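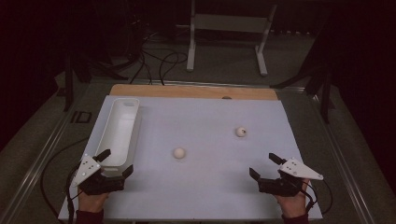 Bolsas Riroreck: critério de renda e prazo de recurso

skovilano_t
Saiu o edital das bolsas Riroreck para o ensino superior. São 700 vagas anuais, com 3,076 candidatos inscritos na última chamada (o edital usa vírgula para milhar, à inglesa). O item 4 exclui quem já recebe auxílio-transporte. Alguém sabe se isso vale para auxílio municipal?

wuisan
Vale. O item 4.2 fala em "qualquer auxílio de fonte pública", sem distinguir a esfera.
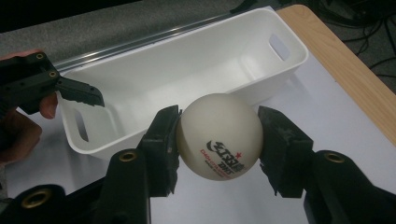 Re: critério de renda

Bheki Masilela
Discordo do wuisan. O 4.2 remete ao anexo B, e o anexo B lista só programas estaduais e federais. Lista fechada se interpreta de forma restritiva. Entrei com recurso por esse motivo em fevereiro e foi deferido.

wuisan
O anexo B foi alterado na retificação de 15 de dezembro de 2018. A redação nova diz "entre outros". Seu recurso foi julgado pelo texto antigo.

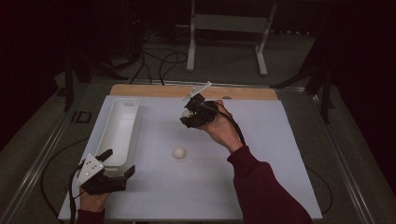
Além disso, o teto do benefício é de 2,000 por semestre, e o valor do auxílio é abatido antes da verificação de renda. Quem acumula os dois pode passar no 4.2 e cair no 5.1.

eter_
O abatimento do 5.1 só se aplica a renovação. Para primeira concessão vale a renda bruta familiar dividida pelo número de dependentes.

wuisan
Certo quanto ao 5.1, li a tabela errada. Mantenho o que disse do 4.2.

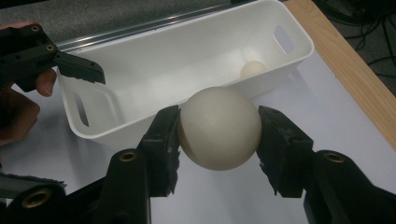 Re: prazo de recurso

skovilano_t
E o prazo? O portal mostra 14 dias, o edital não diz se são úteis.

Bheki Masilela
Corridos, contados da publicação do resultado preliminar. Anexe a declaração da prefeitura com o nome do programa e a fonte do recurso. Sem a fonte, indeferem.

skovilano_t
Vou pedir a declaração e protocolar citando o anexo B nas duas redações.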